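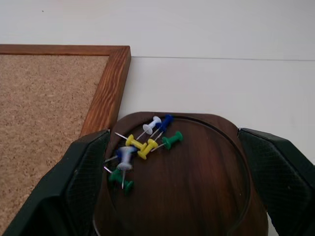 Noticeboards at the Surnbridge hall: new rules from March

The noticeboards in the front foyer have been overfull for a while now. Posters for finished events sit on top of current ones, and a few groups have told us their flyers were covered within days of going up. From March we are changing how the boards are used. The arrangements below apply to every group that hires a room, and to residents who want to put up a personal notice.

Size and number

Each group may have 2 notices up at a time, no larger than A4. Personal notices (lost pets, rooms to let, furniture for sale) should be postcard size. If you have a bigger poster for a one-off event, hand it in at the office and we will put it in the front window for the week before.

Dating your notice

Write the date you put it up in the bottom right corner, in pen. Event notices come down the day after the event. Everything else comes down after three weeks, but you are welcome to put up a fresh copy if there is room. Undated notices will be removed at the Thursday tidy, which starts at 10 am.

Pins and tape

Please use pushpins on the cork, one in each corner. Tape and staples pull the surface away and we have already had to patch the board near the kitchen door. Put spare pins back in the bowl when you finish - loose ones end up on the floor, and the playgroup uses that foyer with bare feet in summer.
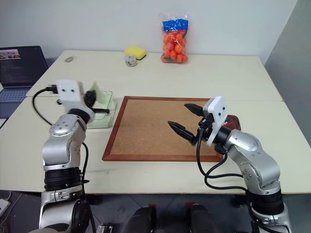

What can't go up

We don't accept notices for money lending, political candidates or anything with a child's full name and photo. Business advertising is limited to the paid board beside the stairs, at $80 a year. Bhuiyan Plumbing and Brandent Tyres have renewed, and there are spaces left on the lower half.

The Skindurberg bus timetable

The timetable keeps its own spot to the left of the main doors. Please don't pin over it, even at the edges. The current copy has the weekend services on the back, so ask at the office if you need those and we will print you one.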